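Cleaning the board before you calibrate the Lindar wiping robot

Park the robot and switch off the drive. Bunch up a soft cloth.
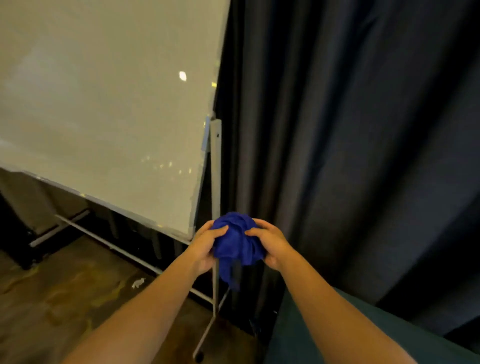 Blue cloth, bunched for wiping.

Wipe the writing surface first, then the edges. 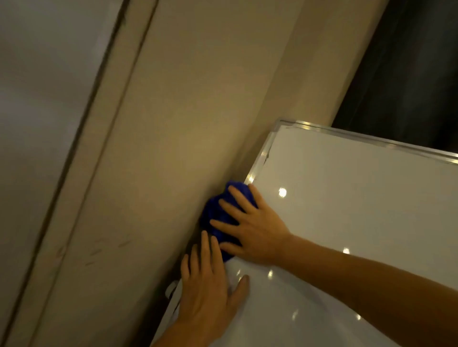

The Lindar finds the board by its edges, so old marker there throws off the calibration. Where the board meets a wall, push the cloth into the crease and keep your other hand flat on the surface. Do the corners last. 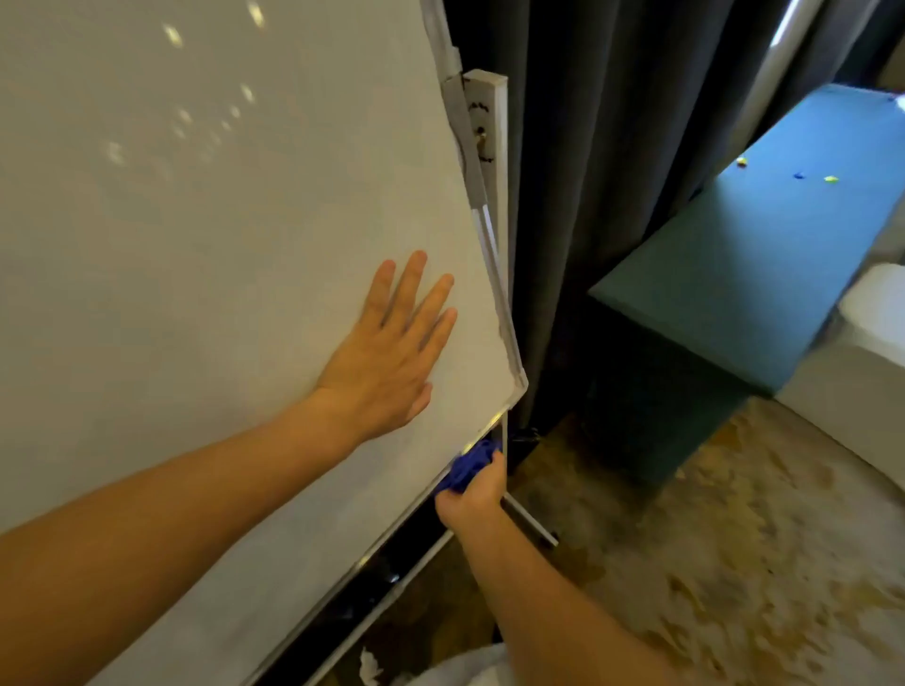
Then switch the drive on and run program 351 at 90 mm/s.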